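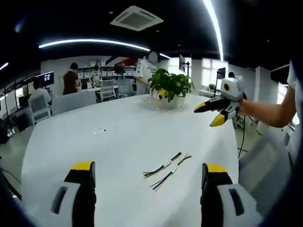
The long white table, two little bundles of wires, and the plant at the far end.

Posted in June by the Cable Drawer

So we finally got to the wires. If you've been reading since the move to the Jekow building you know I've been complaining about the wire situation for ages (sorry), and this month I got fed up and tipped the whole Tolentino box out to see what we really had. It was 300 leads, give or take nothing, I counted them twice over a very long lunch. Of those, 29 went straight in the scrap bag with bare ends or crushed plugs.

The short black ones are the worst to sort. They have those thin twisted ends that fan out and grab onto every other cable they meet, and once three of them get together you may as well go make coffee. My method now is to lay them out on the big white table a couple at a time, well apart, and comb the ends straight with my fingers before anything goes in a bag. It's slow! But the glossy top is great for it – dark wires show up beautifully and you can spot a tiny white connector before it rolls off and vanishes forever under somebody's chair.

I bought zip bags from Kuson, the small size, and they're a bit too small if I'm being picky. The Zadamby ones had a better seal but the label strip smears. I'm still undecided, so tell me what you use.

Also, several of you asked about the plant. It's still on the end of the table in its white pot, on the clear saucer, green as anything. I water it 2 times a week and otherwise leave it alone. Next up is the drawer of power adapters, and I've already bought more labels.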